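What I did with the old phones

In May I decided to finish with the drawer. Everybody who has lived in one apartment for a long time has this drawer, I think. Mine is in the hallway, under the mirror, and for years it received every thing that was small, electric and not needed today. Chargers, earphones with one side silent, the little pin for opening the SIM tray, manuals in languages I don't read, and phones. The phones were the reason why I could not just take the drawer out and turn it over into a garbage bag.

I have written before about the kitchen cabinets and the coats. Those were easy for me, because with a coat you put it on, you look in the mirror and you know. An old phone doesn't tell you anything. It is black and it is closed, and inside can be three years of your life or only a weather app.

I started at seven in the evening, which was a mistake. I thought it would take one hour. At ten I was sitting on the floor with a cup of cold tea, reading messages from a landlord I don't have anymore.

The cables first

My advice, if you have such a drawer too, is to begin with the cables. I did it in the wrong order the first time. I took a phone, I looked for its charger, I did not find it, I took the next phone, and after some time I had a nest on the carpet and no phone charging.

The second evening I pulled out all cables and laid them over the back of a chair. Then I sorted them by the end that goes into the phone. The old wide ones, the small ones which go in only one way (and I always try the other way first), and the new oval ones. Each kind got a rubber band. The ones where the plastic had opened near the plug went to a bag for recycling, even if they still worked when you held them in a certain angle. I know this angle very well, and I don't want to hold it again.

After this I kept two cables of each kind. For the rest I bought a cardboard box from Dalgleish, the shop near the station with the good paper and the unfriendly opening hours. The box is gray and has a metal corner. I could have used a shoe box, but I like to open a nice box, and I am old enough to say it.

Charging takes patience

A phone that was lying for years does not wake up right away. With my Katon, the one I had when I moved here, nothing happened for the whole evening. I was ready to say goodbye. Then, next morning at breakfast, it made its start melody and I jumped. I had forgotten this melody completely, and in the same second I knew it better than my own doorbell.

Some things I learned, maybe they help somebody:

Look at the back before you charge. If the back is round like a little pillow, or the screen is lifting from its edge, don't connect it. Bring it as it is to a place that accepts batteries, and don't press on it to make it flat.

Put it on something hard, like a plate or tile, where you can see it. Don't charge it in bed or on the sofa, and don't do it at night when you sleep.

Write down the PIN when you find it. I tried four birthdays before the right one, and then I had to guess it again the next day, because I was so proud that I didn't make a note.

Check if there is still a SIM card or a memory card inside. I found a memory card in the Katon with pictures of a garden, and I still don't know whose garden it is.

The pictures

This was the slow part. I had more than 2000 photos across the phones, and I think 600 of them were of my old cat, sleeping, from the same side. I wanted to be strict. I was strict for one evening, and then I copied the rest to the computer without looking. I will sort them in winter. My mother said the same about her slides, and they are now in my basement, so I know how this goes.

My friend Sinéad Ó Néill did hers last year, and she gave me the one rule that I really followed: don't read the messages. She said you can copy them, you can delete them, but if you start to read, the evening is gone. I broke it with the landlord, as you know already, and after that I was good. For copying I used a little program called Pellument. It is not beautiful and it asks everything two times, but for deleting things I prefer to be asked two times.

Before you erase, sign out of your accounts. It is a boring step and I wanted to skip it. But a phone can stay locked to the old owner even after the reset, and then nobody else can use it. Then do the factory reset, wait until the welcome page appears in all those languages, and switch it off.

Lay them out on a table

I recommend to put all the phones next to each other before you decide anything. In the drawer they were just a pile. On a table, with the screens up, you see them properly, and it is also a bit strange how much they look like one another. Each of them was once the new one for somebody. I remember standing in the Giltano store and comparing for a whole lunch break, this one or that one, and my colleague waiting outside with her sandwich. Now I have to turn them around to know which is which.

A light surface is good for this, something with a pattern like marble, so that dark phones don't disappear. Leave space between them if you can. I am not so orderly myself, and a group always ends up crooked in one corner with a single phone standing apart.

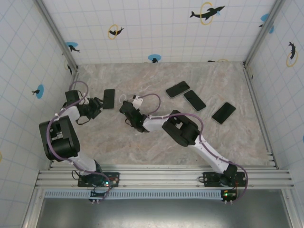 Where they went

I made small paper notes: keep, give, sell, recycle. In the end I used only three of them.

Keep is one phone. It plays music in the kitchen now, without SIM card, leaning on the bread box. It is slow, but for one radio app it is fast enough, and if flour gets on it I don't cry.

Give was for my neighbor's son, who is ten and wanted something for taking pictures on the school trip. I asked his mother first. I cleaned it with a slightly damp cloth, and the little holes of the speaker with a dry toothbrush, and I added a cable from the gray box, so the box is useful already.

Sell I tried with one. The shop offered me 60 dollars if the glass was perfect, and the glass was not perfect. There was a scratch I have never seen in four years of using it, but under their lamp it was like a river. They said a much lower number and I took the phone home again. I was a little offended, I admit. It went into recycle the week after, with the swollen one and the one that never woke up.

For recycling, please ask first in your town. Here we have a collection point behind the library, and they take phones, chargers and loose batteries, but they want the batteries separate and with tape on the contacts. I didn't know about the tape. The man there had a roll and he did it for me, quickly, like somebody who does it all day.

The drawer today

It has keys in it, a flashlight, stamps, and the two cables of each kind. I can close it without pushing with the hip. My husband opened it yesterday, looked inside, closed it, and opened the one below – and there was his collection of remote controls, which belongs to televisions we do not own.

I will write about that one when he lets me.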